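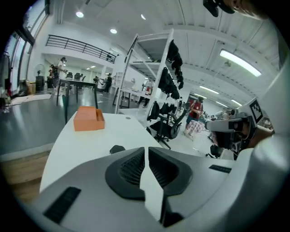
Photo: Lucero Zapata

Home > Tips > Workroom > Storage

A shared table collects boxes the way a sink collects spoons. Set down one orange cardboard box on Monday and it has tenure by the end of the week. I have worked in a big room full of white tables for years, and these are the habits that stuck.

1. Give the box a job or flatten it

An open box on a table is an invitation. Pens go in, then a charger, then half a granola bar. Pick one kind of thing for it to hold and write that on the end flap in fat marker. If you can't think what to write, flatten the box. 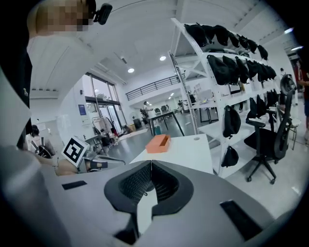
2. Hang what slumps

Soft black bags piled on a shelf turn into one large black bag. Hung from the rails of a tall metal rack, they stay separate, and you can find yours before lunch. Leave a gap between them. Tie a scrap of colored ribbon to each handle, unless you enjoy opening 17 zippers.

3. Park the chairs

Rolling chairs drift toward whatever you're carrying. Push each one in when you get up, and keep a clear lane in front of the shelves.
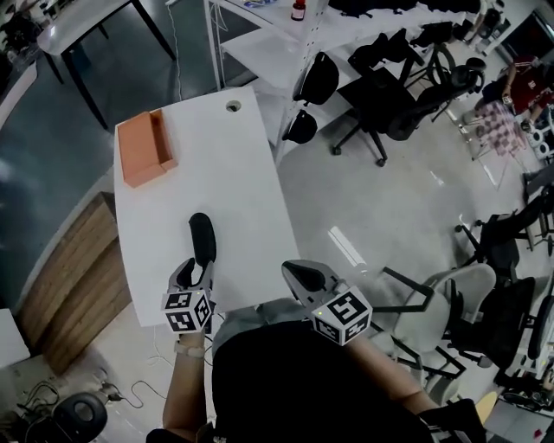

Cords come next, and they're worse than chairs. Run them down a table leg and tie them every 20 inches with the twist ties you've been saving in a drawer since August. Then sweep under the table. You'll find a pen, and it won't be yours.

2722 shares | 7 comments

Related tips
Percy Ticona's Rules for a Junk Drawer
Getting Tape Off Cardboard
How to Oil a Squeaky Caster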